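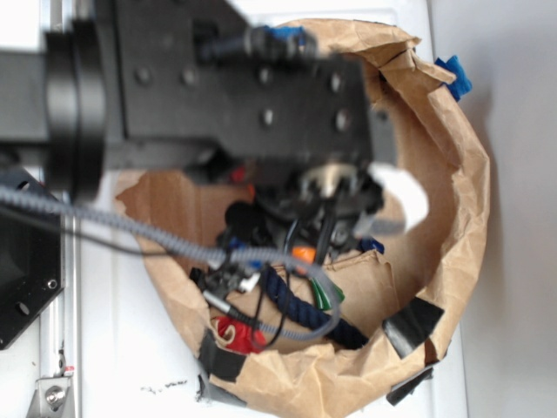 Before you lend the first toy, every set in the library needs a container, a number and a card in the Ploma register. This section explains the container and the number, and the card comes in the next section. For the container you can use many things, and it is not necessary to buy plastic boxes. A brown paper bag, opened wide and with the rim folded down, holds a small mixed set well, and a child can look inside without turning everything out on the floor. The wrinkles do no harm. If you want a firmer bottom, lay a flat piece of cardboard inside.

Reading time: 2 min

4. Preparing the sets

4.1 Clear one table and wipe it. Put the toys of one set only on the table at a time.

4.2 Check each toy with your fingers for sharp edges, loose paint and open seams. Toys that do not pass go in the repair box and are not numbered.

CAUTION: Toys with a battery cover that does not close by a screw must not be lent to families with children under three years. Write "3+" on the card before you do anything else with the toy.

4.3 Choose the container. The folded rim should stand higher than the toys, but not so high that a small child must reach in with the whole arm.

4.4 Take the next free number from the Numberg roll. A full roll has 260 labels. Do not tear off several numbers in advance, as they stick on sleeves and are lost.

4.5 Stick one label on the container and the matching small label on the largest toy of the set. On soft toys, sew the number or use a cloth tag, as the paper label does not hold there.

NOTE: If your library began with hand-written numbers, keep them. Start the roll from the first number after your last one. In our library at Trakbridge this was 37.

4.6 Write the contents on the container card, in the words that a parent would use. "Green block" and "carrot" are good words. "Stacking element" is not a good word, and it makes the returns slow.
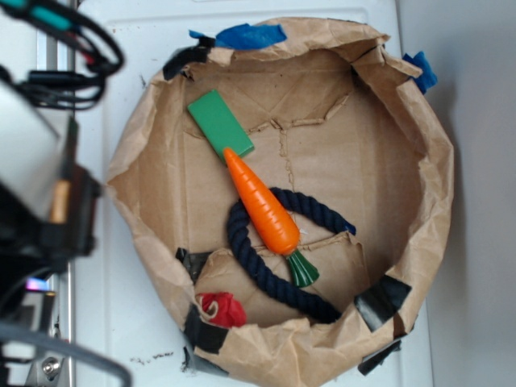 Marisol Van Dusen wrote to us that she stopped putting the play food and the blocks in separate sets, because the younger children always asked for both and the families were then carrying two containers home. In her opinion a mixed set comes back more complete. We have not tried it long enough to say the same, but the register permits both ways. For a mixed set, choose the type "Mixed" and not "Other".

4.7 Put the container on the shelf with the label to the front. Heavy sets belong on the lower shelf.

4.8 When a set comes back, compare it with the card while the family is still present. If a piece is missing, write it with pencil and give the family until the next opening.

CAUTION: Do not wash a paper container and do not put damp toys in it. Let the toys dry overnight on a towel first.

4.9 Replace the container when the rim no longer keeps its fold. Cut out the old label and glue it on the new one, so the set keeps its number.

Text of this section: Maëlle McKinnon. Corrections are welcome at the desk.

This site uses cookies to remember your language and your library. Accept / Settings

Related sections
Filling in the card in Ploma
Late returns and reminders
Cleaning wooden and soft toys
Shelf plan for the Lemieux cabinet
Ordering a new Numberg roll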